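Small Bedroom Laundry Tips: Sheets, Pillowcases and Big Fluffy Comforters 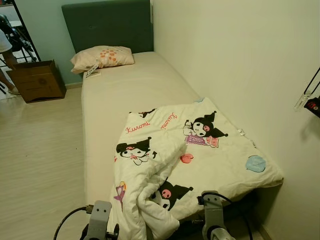 How often should you wash a comforter that gets used every night?
Every two or three months is plenty if you sleep with a top sheet or a cover over it. If the comforter goes straight against your skin, make it once a month, and the sheets and pillowcases still want doing every week.

I love bedding day! I know it's a chore, but getting into a fresh bed on a Monday night is one of my favorite things in the whole week, and over the years I've picked up plenty of little tricks (some from my grandmother, some from readers, a few from disasters of my own).

Printed bedding

Cartoon prints, florals, dots, whatever you've got – turn it inside out before it goes in. Cool water, gentle cycle, and no bleach. I had a striped set that went chalky after one summer of hot washes and I'm still a bit sad about it. Ecaterina Neagu wrote in to say she dries hers in the shade with the print facing in, and her oldest set is still bright.

Fitted sheets

Pull the sheet out of the dryer while it's a tiny bit damp and put it straight on the mattress. The stretch does the ironing for you! Do the two corners at the head first, then the opposite ones, and smooth from the middle with the flat of your hand. If a corner keeps popping off, check the depth printed on the packet against your mattress, topper included.

To find the long side in a hurry, sew a scrap of ribbon inside one head corner. It takes five minutes and you'll never wrestle with it again.

Comforters

Give it room. If you have to shove it into the drum, take it to the laundromat and use one of the giant machines – so much better. Use half your normal soap and run a second rinse. Dry on low with a couple of clean tennis balls, and stop every 30 minutes to pull it out and shake the filling back into the corners. It feels dry on the outside long before the middle is done, so squeeze the thickest part before you fold it.

Pillows

Most polyester pillows can be washed, two at a time so the machine stays balanced. Check the care label first. Foam ones stay out of the washer altogether. Vacuum them with the brush attachment and spot clean with a damp cloth.

Fabric headboards

These catch more dust than you'd think! Go over yours with the soft brush whenever the bed is stripped. For hair oil marks, sprinkle on baking soda, leave it for an hour, then vacuum it off.

Next time: getting candle wax out of a tablecloth. Zihan Jiang has sent me a method with brown paper and a warm iron, and I can't wait to try it.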